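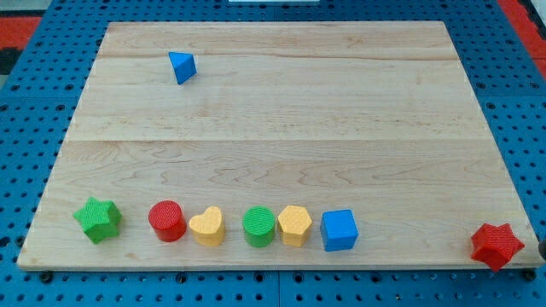

How I oil a maple board

My cutting board had gone pale and thirsty over the summer, so last week I finally gave it a proper oiling. It's an easy job and I always put it off anyway!

First, wash the board with warm water and a drop of dish soap, both sides, then stand it on its edge and leave it overnight. Don't rush this. I once oiled a damp board and it stayed cloudy for weeks.

Next, run your palm over it. If it feels fuzzy, take a piece of fine sandpaper and go lightly along the grain, never across. Wipe off the dust with a dry cloth (an old T-shirt is perfect).

Now the oil. I use plain food-grade mineral oil from the drugstore. Please skip olive oil – it goes rancid and your onions will taste like it. Warm the bottle in a bowl of hot tap water for a few minutes, pour a puddle in the middle, and spread it out with the cloth. Do the edges and the end grain too, and go heavy on the end grain, it drinks like crazy.

Let it soak for 4 hours, wipe off whatever is still sitting on top, and flip it. I do four coats on a really dry board and one or two on a board that's in decent shape.

My friend Seren Owen finishes hers with a beeswax paste, rubbed in thin and buffed the next morning. I tried it in August and liked the feel, though it does make the board a bit slippery under a wet tomato.

After that, wash by hand, dry it standing up, and keep it out of the dishwasher. When water stops beading on the surface, oil it again. Mine lasts a month or so, less if I'm baking a lot of bread.

Contact Hajar Mansour | © 2021 Daly Kitchen Notes | Back to top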